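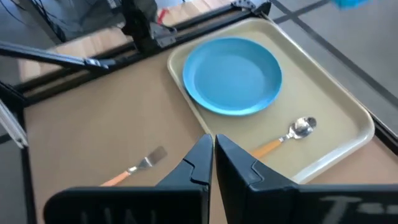

Trays, plates and cutlery – common questions

Do I need to bring my own plate?
No. Plates, trays and cutlery are supplied at every sitting in the Olton dining room. Bring your own cup if you want one.

What goes on the tray?
One plate, one fork and one spoon. Knives are kept at the servery, so ask if you need one.

Can I use the tray without a plate?
Please don't. The trays are washed between sittings but hot food marks the surface, and the marks don't come out.

My fork has ended up on the table. Can I still use it?
Swap it for a clean one at the servery. Tables are wiped before each sitting, not during.

Where do I return everything?
Scrape your plate into the green bin, put cutlery in the tub and stack trays on the trolley by the door. Leave plates beside the trays – stacking them together chips the rims.

Can I take a tray outside?
Yes, to the courtyard tables only. Bring it back before the kitchen closes at 2 pm.

Can we borrow trays for a function?
Groups can book them for a $2 deposit per tray. We don't lend them out in November, when we need the full set here. Contact Laurențiu Iordache at the Olton office.

Page updated 5/7/25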